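Shirts, Baskets and a Painted Sky: the Burley corner

Boris Hoxha keeps saying a cheerful backdrop makes folding laundry less of a chore. I have my doubts - a T-shirt is a T-shirt, whatever is behind it.

Pink blossoms, blue walls, yellow and orange stars, and one folded shirt in the green basket.

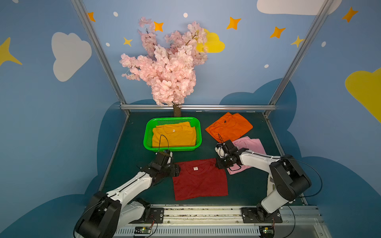
Does folding shirts before they go in a basket save any space?

Less than people claim. A folded shirt stacks better, but toss three more on top and the pile slides anyway.

Boris has 40 more pictures from October. I'll add the ones that convince me.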